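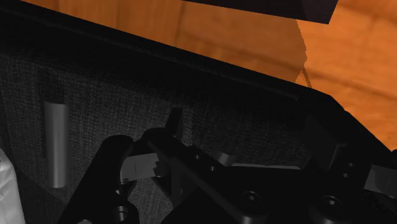
The Lirkville town library is changing its hours again starting in July, and the notice on the door leaves out most of what people need to know. I went to the meeting so I took notes. Book returns first. The outside slot is closing for repairs, and returns go in an open bin at the front desk. Think of something like a dark gray fabric-lined bin with a black rim. Please set hardcovers in flat.

Morning hours go away. The doors will open at 10 and close at the same time they do now. Story time moves to the Grudton branch. Chantal Gill is still running it.

The reason is money. Checkouts went from 3,569 to 3,177 last year and the county pays by checkouts. E-books don't count toward that number, and I think that's a mistake. A lot of people on Cloutier Road switched to e-books when the bus route was cut.

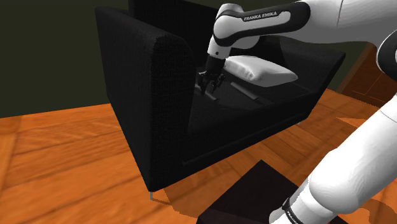 Shu-fen Fu asked if the county could change the formula. The answer was that it has to go through the full board, and the board won't look at it until the fall.

Holds placed before the change will still be honored. You get 3 days to pick them up once you get the email. Purgate patrons have to call, as their cards are on the old system.

If you want to comment on the formula, write to the board and put "library funding" in the subject line. I sent mine this morning.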